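Pallmont Refurbished Desktop Tower, open-case bench unit

Hilia parts and repair > Towers > Pallmont
Item 329
Listed 21/09/2018

We love these old towers. The Pallmont is a big black box that opens from the side, and once the panel is off you can get your hands right where you need them. If you have only ever worked on slim office machines, the room in here is a treat!

The inside is plain sheet metal around a dark green motherboard. The memory slots run in a row next to the metal rail, with a white clip at each end, and the CPU socket is right beside them with its metal loading frame and lever. You may find a scrap of old label on the rail. We leave those marks alone, along with any staining on the brackets. It's a used machine and it looks like one. 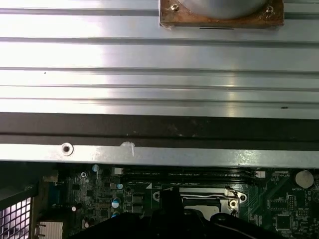

Vlasta Zupan wrote to us that she put new memory in hers on the kitchen table and had the panel back on before her tea was ready. She did wish the clips were a little easier to grip, and asked whether a plastic tool would be safe to use on them. Yes, go ahead, just press gently and let the clip swing out by itself.

Every tower is sold as a bench unit, which means you get the case, board and power supply, and you choose the rest. Memory and drives are on the Rasemby page. Please check the part number on your board before you order (we are happy to look it up if you send us the item number). Shipping is 19 dollars, and the box is a heavy one, so have somebody around to help lift it.

Lay the tower flat on its side to work on it, with the open side up. A bench is nice, a folded towel on a table is fine too. Unplug everything first.
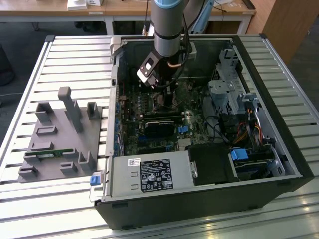 Keep the screws from the side panel in a cup or a jar lid, and put them all back in by hand before you tighten any of them. The panel sits much better that way.

Returns are accepted in the original carton. If you want a matching keyboard, the Moynihan set is back in stock in February. Questions about this listing go to Erhan Polat at the parts desk.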